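Questions fréquentes – Boltora, lettre d'information sur le traitement médiatique des sujets de société

Qui publie Boltora ?

Boltora est éditée par l'association Rathnayake, qui suit la façon dont la presse francophone couvre la famille, l'école, la bioéthique et la liberté de conscience. La rédactrice en chef est Sabina Ranasinghe. Vivek Negi s'occupe des archives et des corrections.

Êtes-vous un média d'information ?

Non, pas au sens habituel. Nous lisons les articles parus ailleurs, nous les comparons et nous signalons ce qui manque : une source non citée, un chiffre sans origine, un seul point de vue interrogé. Nous ne couvrons pas l'actualité en direct.

Avez-vous une ligne éditoriale ?

Oui. L'association défend la liberté de conscience et la place des parents dans les décisions scolaires. Les billets d'opinion sont signés et portent la mention « Tribune ». Les relevés de presse suivent une grille fixe, consultable sur demande.

Combien d'articles avez-vous relevés ?

La base compte 3476 articles, dont 942 sur l'école. Elle est mise à jour une fois par mois, sauf en août. Les articles réservés aux abonnés y figurent avec leur titre, leur date et notre fiche, sans le texte. 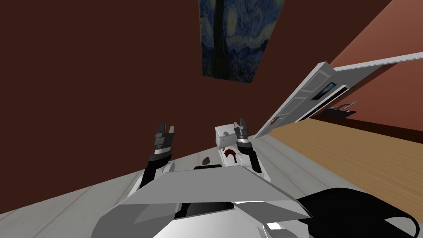
Comment choisissez-vous les titres suivis ?

Nous suivons 16 titres, quotidiens et hebdomadaires. La liste est revue en janvier. Un titre qui cesse de paraître reste dans la base, avec ses anciens articles. Les blogs et les comptes de réseaux sociaux ne sont pas pris en compte.

Qui remplit les fiches ?

Chaque article est lu par deux personnes qui ne se consultent pas. En cas de désaccord, la fiche passe à Sabina Ranasinghe et la divergence est notée en bas de page.

Un journaliste cité peut-il répondre ?

Oui. Le droit de réponse est publié à la suite du billet concerné, sans coupe, dans la limite de la longueur du billet. Écrivez à la rédaction en indiquant le titre et la date de l'article.

D'où vient votre financement ?

Des abonnements et des dons de particuliers. Nous n'acceptons pas d'argent des partis ni des entreprises de presse. La société Denex assure l'hébergement du site – elle est payée au tarif normal et n'intervient pas dans le contenu.

Qu'est devenue la revue Gesudholm ?

Elle a fusionné avec Boltora. Les anciens numéros restent accessibles dans la rubrique Archives. Les abonnements en cours ont été repris jusqu'à leur échéance.

Comment me désabonner ?

Par le lien placé en bas de chaque lettre, ou par courrier. La demande prend effet au numéro suivant.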